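Why is a T-shirt so hard for a robot?

By Imke Reinholz, for the Stisudex young readers' pages

Have you ever been told to fold your washing and thought, oh, a robot could do this for me? You are in very good company! Grown-up engineers have been wishing for the same thing for years and years, and at our workshop in Irnley we spend a good deal of our time trying out different hands to see which ones are any use with clothes.

A robot's hand is called a gripper. Some grippers are suckers, a bit like the end of a plunger, and some are soft and squashy like a rubber glove full of air. The ones we like best for shirts have two fingers that open and close, like the tongs you might use to turn a sausage. That doesn't sound like much when you have ten fingers of your own, but try picking up a sock with just your thumb and one finger and you'll find you can manage rather well.
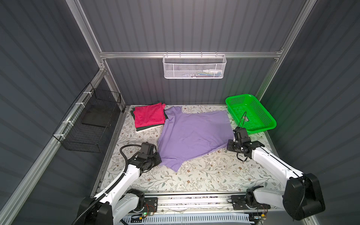
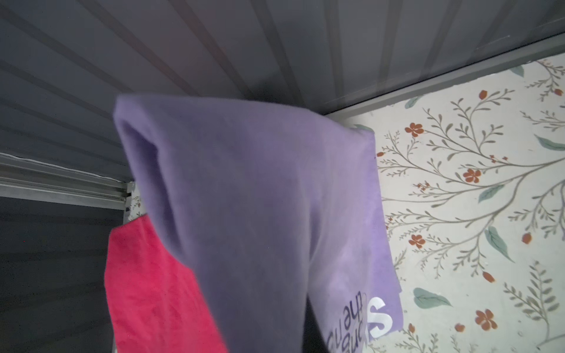
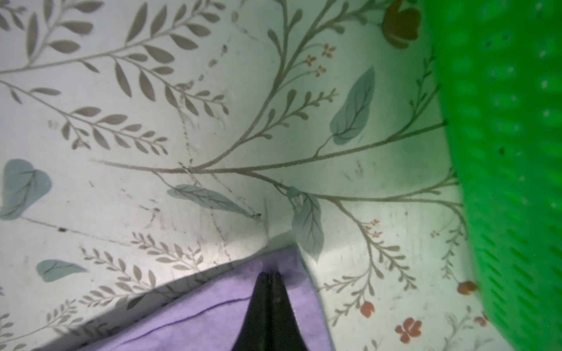
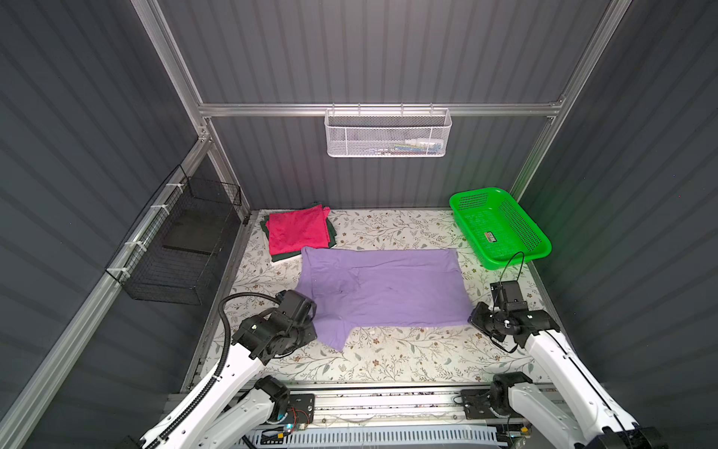
A hard thing, like a cup, keeps its shape when you pick it up, so a robot can learn where the edges are and trust them to stay put. Cloth won't do that. Pull one bit of it and all the other bits go wandering off somewhere else, and a sleeve that was on the left may end up hiding underneath. The purple shirt is a good one to practise on, because it looks so different when it is twisted up in a heap and when it is spread out flat with an arm at each side, and yet a robot has to understand that it's the very same sort of thing. My friend Peninah Nzioka, who looks after the computer part, says a shirt can lie on a table in more ways than you could ever draw, even if you had 3000 sheets of paper and a very patient teacher.

Then there is the matter of eyes. A camera that stays still beside the table can see nearly everything, though an arm may get in the way. A camera down at the wrist sees the cloth from very close by (so close that a basket next to it can look like a big green blur!), and that helps when the fingers need to find an edge. We have tried each kind alone, and we like using them together.

Something to try at home: lay a T-shirt on the floor and ask a friend to fold it with you. You may each use only one hand, and only a finger and thumb. Now have another go with one eye shut. Which was trickier? Write and tell us how you folded yours, and do put in a drawing if you'd like to.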